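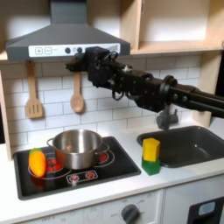

Home | Notebook | Calendar | People | Equipment | Log out

Print this entry | E-mail this entry

March 9, 2018

Open day notes, written up the same evening, while I still remember them. Corrections welcome, put them underneath with your initials.

Doors at 2. Irena had the arm powered up and homed well before that, and I did the cable check and the e-stop check with her. Both fine. We kept the speed cap from the August visit. Marianna wanted it raised so the demo would look less sleepy, but we had people standing at the tape and I said no. We can talk about it again for the next one.

Setup was the toy kitchen: pot on the cooktop, carrot and tomatoes beside it, the green and yellow blocks stacked between the cooktop and the sink. Spatula and spoon stayed on their hooks under the hood the whole time. They weren't part of the task list and the reach up there is still tight with the wrist the way it is.

Tasks offered to visitors:

Carrot into pot
Yellow block off the green one and into the sink
Pot from the cooktop to the counter

Visitors picked the task, Oliwia started the run. We did 13 runs before the break. Carrot into pot was by far the most requested, mostly by kids. It went in on all but 3 of those runs. Two of the misses were the same thing, fingers closing on the leafy end and the carrot rolling away. The third was my fault, I had put it down too close to the pot and the jaw hit the handle on the way in. Irena stopped it by hand and we reset.

Block into sink was clean. The pot move was not so good. It tips when the grip is on one handle only, and the body is shiny enough that the depth reading jumps around. Wiesława thinks a bit of matte tape on the side would settle it. I would like to try that before anyone starts on the software.

The group from Gilani came after the break, 14 of them, more than we had been told. We split them into two halves and Zuweira took the second half to see the Flurnwood bench while the first half watched the arm. That worked well and we should plan on it from the start next time. Zuweira's talk ran almost as long as the demo itself, so the swap was easy.

Questions I got more than once:

Does it know what a carrot is. I said it has been trained on many runs with these objects and does worse with ones it hasn't met.

Can it turn the knobs. Not yet. The oven knob is on the list but we have no runs for it.

What happens if you move something while it is going. Oliwia showed them, she slid the carrot over from outside the tape with the long stick. The arm went to the old spot, paused, then went after it again. Best reaction of the day.

A man from Kadbridge asked about cost and cycle time. I gave him Marianna's address and did not guess at numbers.

Problems to fix:

The cable loop at the gripper needs a clip. It stayed clear today but it could catch on the hood when the arm comes in high.

The Irneo logger dropped out once and we lost that run. Restarted it, no trouble after. Irena has the error text.

Voices don't carry past the second row. Either a small speaker or smaller groups.

The tape on the floor is peeling on the sink side.

Packed up with Wiesława. Arm parked and powered off, toys in their bin, logs copied over to the shared drive. I have not looked through the logs yet — will do that first and add the grip heights for the two carrot misses here.

Print this entry | E-mail this entry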